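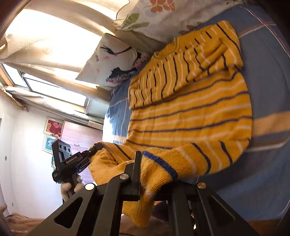 Rutura: grasp-part labels for two-handed garment handling

Rutura is a set of short episodes in which one person handles a garment with two hand-held grippers, together with labels saying which part of the garment each gripper is holding. It was put together to test one method, described under Kyriakidis labelling below, and is released so that the test can be repeated. It is not a general folding dataset and should not be used as a benchmark for finished folds.

Contents

Episodes: 470
Labelled grasps: 1074
Distinct garments: 33
Episodes held out for testing: 151
Garment types: knitwear, shirts, trousers, towels (towels are kept in for comparison and can be filtered out by type)
Surfaces: beds, sofas, tables

An episode starts when the first gripper touches cloth and ends when both have let go. Episodes in which the operator stopped to adjust a gripper by hand were removed before numbering, so the episode index has no gaps.

Folder layout

episodes/ one folder per episode, with video from each gripper and a timing file
labels/ one text file per episode, one line per grasp
splits/ train and test lists
isidov/ code for the baseline
checks/ scripts that compare label times with video length

Label format

Each line in a label file holds the following fields, separated by tabs: episode number, gripper side, start time, end time, part name, confidence, and a free comment. Times are in seconds from the start of the episode. Side is always the operator's left or right, whichever view is being read.

Part names for knitwear are collar, shoulder, sleeve, cuff, body, hem and unknown. A grasp that takes in more than one part gets the name of the part nearest the fingertips. If a cuff has been folded back over the body and both layers are held, the label is cuff and the comment field says "layered".

Confidence is high, medium or low. Low means that two annotators disagreed and a third reading did not settle it. These lines are kept. The loader skips them unless keep_low is set.

Kyriakidis labelling

The usual way to label a grasp on cloth is to look at the moment the fingers close. With knitwear this often fails: by then the fingers and the gathered fabric hide most of what would identify the part. Stripes help up to a point, but once a panel is folded over, the same stripe pattern can run along the view in one layer and across it in the next.

Kyriakidis labelling uses both gripper views and reads each grasp from three points in time. The annotator first marks the last moment at which the part can be named without doubt in either view. The part is then followed forwards to closure. Finally the annotator goes to the release and works backwards. If the two passes agree, the label is high. If only one pass reaches closure, it is medium.

The views are not lined up in space. No camera pose is needed, only a shared clock.

Landmarks do most of the work in the forward pass. On the mustard jumper, for instance, the royal-blue band at the cuff can be told apart from the narrower navy and white body stripes even when the sleeve lies bunched on top, and the V of the collar gives the direction of the garment as a whole. When a grasp closes on the folded cuff, the band beside the finger pad is enough to fix the part in that view alone.

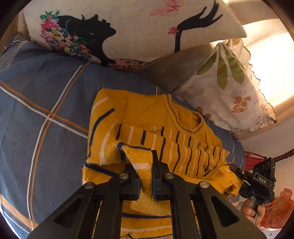

Plain garments have no such landmarks, and there the backward pass matters more. Seams and ribbing were accepted as evidence; colour shading was not, as annotators read it differently depending on the light from the window.

Baseline

The Isidov baseline is a small classifier that takes a clip from each view, centred on closure, and predicts the part name. It is trained once on labels made from the closure moment only and once on Kyriakidis labels. Both runs use the same episodes, clip length and seed. The test labels are Kyriakidis labels in both cases, which favours the second run and should be kept in mind when reading the result.

Result

The model trained on Kyriakidis labels was better on cuff and sleeve, slightly better on hem, and no different on collar. It was worse on body. Most of the body errors were layered grasps, where the model named the upper layer and the label named the part nearest the fingertips. We have not found a fix for this and think the label rule may be at fault.

Giving the model one view in place of two removed most of the gain on sleeve but hardly touched the cuff score. The per-class scores are written to results.txt when the evaluation script is run.

Known problems

The views are wide and strongly curved at the rim. Straight hems look bent near the edge and annotators were told to ignore shape there.

The other gripper is often in view and can hide cloth. There is no mask for it.

Backgrounds repeat. Several garments appear only on one patterned bedspread, and a model may learn the bedding. The test list is split by garment, not by room, so this is not controlled for.

Wear on knitwear (stretched edges, loose yarn) is not labelled.

Timing files made before the November update had the left and right clocks swapped. Run checks/clock before using an older copy.

Privacy

Operators' hands appear in many clips. Episodes with a face or a readable address in view were taken out. The recordings were made in homes in Merivville with the written consent of the occupants, who may ask for an episode to be withdrawn. Withdrawn episodes will be listed in splits/removed and their numbers will not be used again.

Licence

Labels and code may be used for any purpose with credit to the Rutura authors. Video is for research use only - see the LICENCE file for the full terms.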